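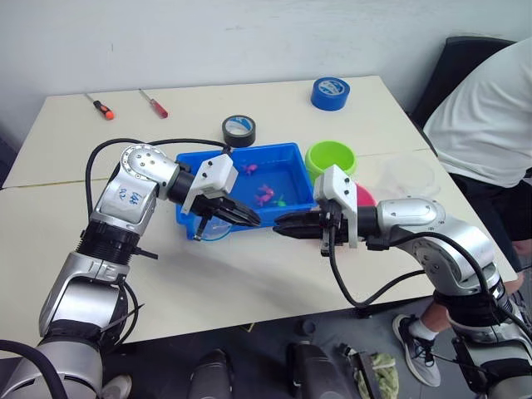
29th October

Hi Alby,

I owe you an update on the Salinas oral history money, so here goes. It's been a busy stretch since August and I'm pretty happy with where we are!

We now have 37 interviews recorded, all with people who worked in the packing sheds or lived in the streets behind them. The typed transcripts come to 794 pages so far, and Bence Rácz has checked every one of them against the audio (he found a whole family of misspelled surnames, all mine). Six still need signed release forms. I've mailed those out twice and I'll start knocking on doors next week.

Money first, then the fun stuff. We've spent $1,059 on transcription that I'd budgeted for travel – most people turned out to live close by, so I moved it over. If you need that on a form, send me the form and I'll fill it in.

The best session was with two sisters who argued for an hour over what year the Penemton dance hall closed. I left it all in. Their niece has since brought us a shoebox of ticket stubs and a menu, and the menu has the prices crossed out and rewritten in pencil.

What's behind is the listening map. I wanted it up by now, but I keep changing my mind on how to split the neighborhoods, and the library would like a say too. I'm aiming to have a rough version for you before the next payment is due.

Call me any time if you want to hear some clips.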